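Cell 6: finger pad care and wrist camera check, Millbridge workshop

The two-arm cell at Millbridge handles boards, box lids and bound covers for the Hetomer line. Servicing is split between Khrystyna-Mariia Hrytsenko (grippers and cabling) and Khôi Đồng (camera and calibration). Finger faces are wiped every 200 cycles and the pads are changed at 2,000.

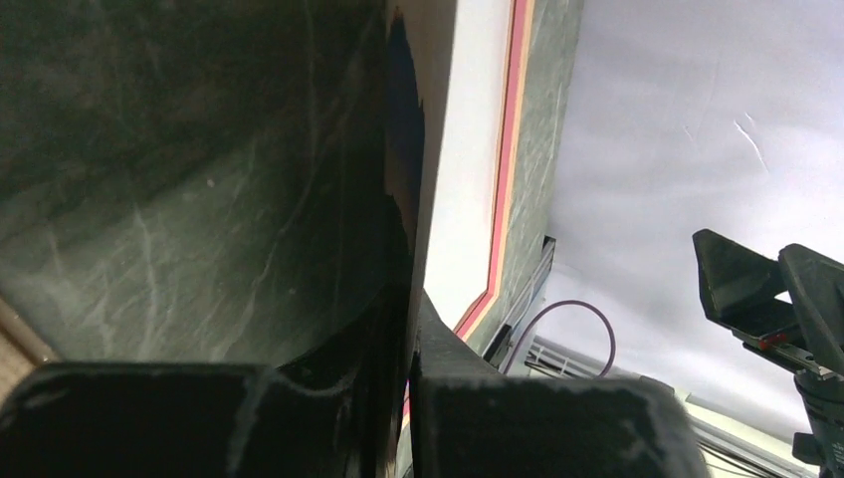

Millbridge, January 19, 2019

Wrist camera view with green marbled stock close to the fingers. Grey dust marks show on the left finger; the right is matt and slightly worn. Dust is taken off with a dry lint-free cloth. Solvent softens the pads and is not used.

The layered edge, with its white, pink-red and tan lines, gives good contrast for checking camera alignment. The dark marbled face is less useful in shadow.

The second arm's gripper is at far right. Its finger screws are checked in the same session, with both arms stopped and locked off.

The purple-maroon cable needs a free loop. Ties are moved back if the loop pulls tight at full wrist rotation.

Pad sets are held at Prillgate, drawer 31. Next full strip-down: April.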